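Jellgate Shared Kitchen and Playroom
Frequently Asked Questions

Booking

How do I book the room?
Use the booking form or call the desk between 9 a.m. and 4 p.m. Bookings open 30 days ahead. Regular groups can hold the same slot through the end of June and then need to reapply.

How many people can we bring?
The limit is 12 people in the kitchen end and 30 in the room overall, adults and children together. Babies in carriers count.

What does it cost?
A two-hour session is $80 and includes the kitchen, the table, the toy shelves and the parking spaces behind Arkar Hall. There is no separate cleaning fee if the room is left the way you found it.

Can we come early to set up?
You get 15 minutes on either side of your booking. If you need more than that, book a second session.

The kitchen end

Can we cook a full meal?
No. The kitchen is set up for snacks, drinks and dishwashing. There is a refrigerator, a kettle and a microwave. Anything that needs an oven has to be cooked at home.

Is there dish soap?
Yes, under the sink, along with sponges and a drying rack. Dish towels are not supplied. Please bring two or three.

Can paint be washed out in the sink?
Water-based paint is fine. Glue, plaster and modeling clay go in the trash, including what is left on the brushes. We had the drain cleared in January and would like to avoid doing it again.

How should the steel be cleaned?
Warm water, a drop of soap and a soft cloth, wiped along the grain. No steel wool and no scouring powder. Dry it afterward or it spots.

The table

What can go on the wooden tabletop?
Crafts, blocks, puzzles, plates and cups are all fine. Put a trivet under anything hot. For painting, use the vinyl cover kept on the hook by the door. Knives stay on a cutting board.

Something spilled on the wood. What now?
Wipe it up right away, especially along the straight seam where the wood meets the steel counter. Water left sitting there will lift the finish. If a stain stays behind, write it in the room book — you won't be charged for ordinary marks.

Can we move the table?
Please leave it where it is. Folding tables are in the hall closet if you need more surface.

The blocks

Which blocks belong to the room?
The Hsueh set, which has 188 pieces in mixed colors and lives in the two lidded tubs on the bottom shelf. Anything else on the shelves was donated and can be used the same way.

Can the blocks be used near the sink?
Yes, on the wooden side. Keep them off the steel, where they slide, and out of the basin.
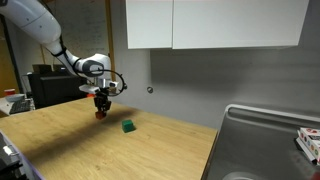 Red-orange and green blocks at the wooden table, next to the steel sink counter.

How are the blocks cleaned?
With a damp cloth, then left on a towel to air-dry. Don't soak them or put them away wet.

Do we have to sort them by color?
No. Either tub will do, as long as the lids close. Check under the table before you go.

We took a block home by mistake.
Drop it in the return slot at the front desk at any hour. No need to call.

Who do I contact about missing or damaged items?
Gert Khumalo handles the room and its supplies. Leave a note in the room book or ask for him at the desk. Replacement tubs and covers are ordered through Zimeck and usually take two weeks.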